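## Review: the Nkuna box set, books one to seven

Nkuna is a superhero comic set on an island nation called Fusau, and for years the only way to read it in English was in thin single issues that went out of print fast. The new box set from Benby collects the whole run in seven softcovers. I read it over the month of September, mostly in the evenings.

The story starts slowly. Book one spends 80 pages on the harbor town before anyone puts on a costume, and the hero's name isn't explained until book two. If you come from the animated series, expect a different tone. The show cut most of the family scenes and moved the flood to the first episode. In the comic it comes in book four and takes up nearly all of it.

Veerle De Graaf's translation reads well. She leaves the Fusau greetings and titles as they are and puts a short glossary at the back of each volume. I would have liked one glossary for the set, as the word I wanted was often in a different book. The sound effects are left in the original lettering with small English notes under the panel. In the fight at the salt works the notes are hard to read. 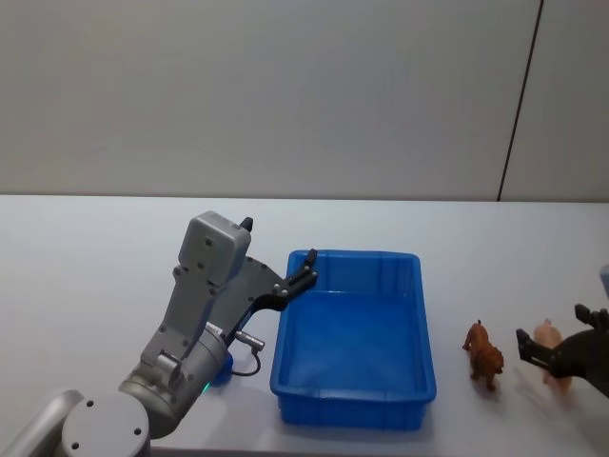

Book five is the weak one. It was drawn by a fill-in artist, the faces change from chapter to chapter, and the plot about the stolen crown is dropped halfway through. Things pick up in book six when Clomasano comes back. He is the best villain in the series and gets far more to say in print than he did on screen. His long talk with the queen runs 9 pages with hardly any action and I read it twice.

The paper is matte and a bit thin. Dark pages show through to the other side. The spines held up fine except on book four, the thickest, which has a crease now. The slipcase is tight when all the volumes are in it, and you have to tip it to get the first one out.

Extras are limited to the original covers, printed four to a page, and 40 pages of sketches at the end of book seven. There are no interviews and no notes on how the costume changed, and I missed those.

The last chapter is the same as in the single issues. A new ending had been rumored, and it isn't in this set.

If you own the singles in good shape, I'd skip it and borrow book seven for the sketches. For everyone else it's the easiest way to read the full story. Start with book one even if you know the show.

Four out of five.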